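## 4. Filling and First Calibration

This section covers filling the reference cell of the Dredar bench conductivity meter and running the first calibration. Complete Section 3 (Mounting and Power) before starting. The meter must be switched on for 30 minutes before any reading is recorded.

### 4.1 Items needed

- Rirkitz reference solution, one sealed bottle
- Deionized water for rinsing
- Small flask with a matching ring stand
- Plastic funnel that fits the neck of the flask
- Lint-free wipes
- Calibration card (inside the front cover of this manual)

**Note:** Solution from other suppliers can be used if the label states the conductivity at 25 °C. Enter the labeled value in step 4 of Section 4.3.

### 4.2 Decanting the solution

Never dip the probe into the supply bottle. Decant the amount needed for one session and discard what is left at the end of it.

1. Lay a dark, flat cloth on the bench. Spilled crystals show up well against it.
2. Set the ring stand on the cloth and seat the flask in it. Press lightly on the neck to check that the flask does not rock.
3. Place the funnel in the neck. The stem must not touch the bottom of the flask.
4. Rinse the funnel and flask twice with deionized water and drain both.
5. Return the flask to the stand and refit the funnel.
6. Pour slowly. Stop when the level reaches the widest part of the flask. 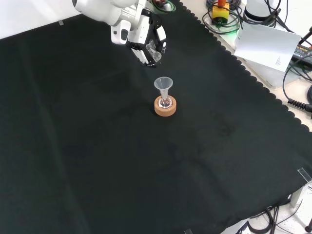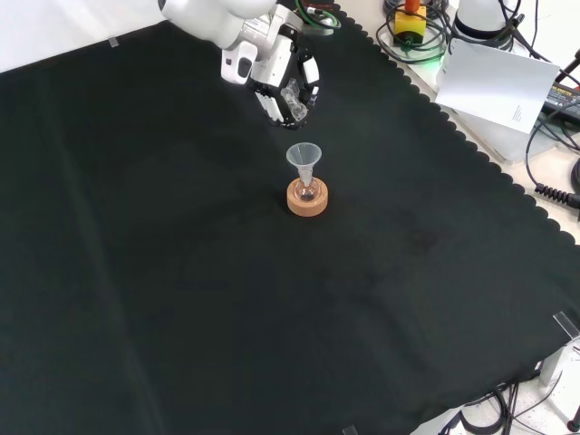

Flask in the ring stand with the funnel in the neck.

**Can the same decanted solution be used for two calibrations on the same day?**

Use it a second time only if the flask was stoppered between the two calibrations and the probe was rinsed before each one. If either condition was not met, decant a new portion. Solution left open takes up carbon dioxide and loses water, and both change the reading.

**Caution:** Do not pour used solution back into the supply bottle. A contaminated bottle produces a calibration that passes the internal check and is still wrong.

### 4.3 Two-point calibration

The meter stores two points: dry air and reference solution. The air point is always taken first.

1. Rinse the probe with deionized water and dry it with a wipe. Do not rub the plates.
2. Hold the probe in air, clear of the bench, and press CAL. The display shows `AIR`.
3. Wait until `AIR` stops flashing, then press STORE.
4. Use the arrow keys to enter the labeled value of the solution in microsiemens per centimeter. The factory setting is 2,000. Press STORE.
5. Remove the funnel from the flask. Lower the probe until both vent holes are covered.
6. Move the probe up and down gently to release trapped air. Keep it clear of the glass.
7. Press CAL. When the reading is steady, press STORE.
8. The display shows `PASS` or an error code. For error codes, see Table 4-1.

**Note:** If the temperature of the solution differs from the room by more than 5 °C, let it stand before step 7. The temperature sensor responds more slowly than the plates.

### Table 4-1. Calibration error codes

| Code | Meaning | Action |
|---|---|---|
| E1 | Air reading too high | Dry the probe and repeat from step 1 |
| E2 | Solution reading unstable | Check for bubbles; repeat step 6 |
| E3 | Entered value out of range | Check the label; the upper limit is 3,000 |
| E4 | Sensor temperature fault | Check the probe connector, then restart the meter |

If E2 appears again after the bubbles have been cleared, replace the solution. If it appears with new solution, clean the probe as described in Section 7.

### 4.4 After calibration

1. Rinse the probe and fit the storage cap with the sponge damp.
2. Discard the decanted solution.
3. Rinse the flask and funnel and let them drain upside down.
4. Write the bottle lot number and the stored values on the calibration card.

Repeat the calibration every September and after any change of probe. Meters with the Skullelance remote display must also be restarted at the display end, or the old cell constant remains on the screen.

**Caution:** Turning the meter off before `PASS` appears clears both stored points.

Section revised 24 December 2021 by Apinya Boonyarit, Coughlan Technical Publications. Replaces the loose sheet packed with earlier meters.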